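Covers on the arm and wrist camera policies: our result, and a question

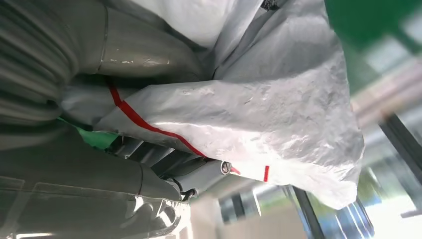
4 min read · 15 replies

tinplate_owl
Posted March 18, 2025

Long one, sorry. I look after the arm cell on the Hestden project and we've finally got a result I'm willing to show people, so please have a go at it.

The question was whether putting a protective cover on the arm messes up a policy that was trained on the bare arm. We only use the wrist camera, no overhead view at all, and the wrist camera sees an awful lot of arm when the elbow folds in. With the cover on, a big patch of what used to be smooth grey is now crinkly white sheet with a red stripe wandering across it, and it never creases the same way twice. I was fairly sure it would be a disaster.

Method: same pick and place task, same policy, 80 runs bare and 80 runs covered, start positions shuffled. Bare got 3 failures. Covered got 15. So worse, but a good deal less bad than I'd expected! Then we took 30 new demonstrations with the cover on, mixed them in with the old ones, trained again and did another 80 covered runs. Back down to 3 failures.

My reading is that the policy was using the look of the arm as a sort of cheap clue to its own pose, and the cover takes the clue away. Happy to be told otherwise.

mossfoot
Nice. I'm going to be the annoying one though. How do you know it's the look of the thing? A cover drags. It bunches at the joints, the hose shifts about underneath or alongside, and your arm ends up somewhere slightly different from where it was told to go. You'd get more failures with your eyes shut.

tinplate_owl
Fair, and I did worry about it. The joint logs look the same to me in both sets, but I only compared the end of each move and not the whole path. I can pull the full traces if people think it's worth it.

mossfoot
I do think it's worth it. The retraining doesn't settle it either, as new demos with the cover on would teach it to cope with drag just as well as with creases.

bracket_and_pin
We had a go at something close to this on Idahosa last May, and I come down on tinplate_owl's side. We never had a real cover, we just pasted random crumpled textures over the arm pixels in the camera feed and left the hardware alone. Failures went up plenty. No drag there at all, obviously, so the looks on their own can do it.

mossfoot
Can do it, yes. Whether they did it on this arm is another matter.

bracket_and_pin
Granted! But if I had to put a tenner down.

lowtide77
What about the green tape by the slotted bit? Is that there in the bare runs too? If it only went on with the cover then you've changed two things, and bright green is precisely the kind of thing a network loves to latch on to. You've already got that big blurry green patch in the background, so it may have learned that green means something.

tinplate_owl
Ah. The tape was on for all of them, it went on before we started. The background green I hadn't thought about. It comes in and out of view as the wrist tips, so it could well be another pose clue. Bother.

lowtide77
Easy to check, hang a sheet over it and do another batch. I'd look at the daylight as well. Those window panes are very bright, and if your bare runs were all done in the morning and the covered ones after lunch, there's your difference and you'll never know.

tinplate_owl
They were mixed through the day. I learned that one the hard way on an earlier project where half my "improvement" was clouds.

pelican_crossing
Can I ask a daft one, why not just mask the arm out? We run Cistel on our feeds, it blanks anything that belongs to the robot and the policy only gets the workspace. Cover or no cover, it doesn't care.

bracket_and_pin
We tried masking and hated it. Loose fabric is a pain to mask, the ragged edge flaps about and you either leave a fringe of it showing or eat into the object you're trying to pick up. Fine on a bare arm.

pelican_crossing
Hm, ours is a tighter cover, more of a sleeve really. I can see yours hangs off on the right there. That would annoy me for all sorts of reasons.

tinplate_owl
It annoys me too, it's the size we could get. I'd still sooner not mask. When the arm's in view it does tell you something useful and I'd like the policy to be allowed to use it.

mossfoot
You can't have it both ways though, your whole post says it was leaning on that too much.

tinplate_owl
I think I can? Use it, but learn it from enough different looking arms that a new cover isn't a shock. The 30 demos seem to have done that, though I've only tried it on the one cover so far.

jam_roly
Have you taken the cover off again and run the retrained one bare? We had a policy on Jima that got lovely with the covers on and then went to pieces the minute we stripped it down for maintenance.

tinplate_owl
Not yet, and I should have. Right, so the list is bare runs with the new policy, full joint traces for mossfoot, and a sheet over the green. The traces I can do tonight, the rest has to wait for a slot on the cell.

mossfoot
Post the raw ones please, not averages.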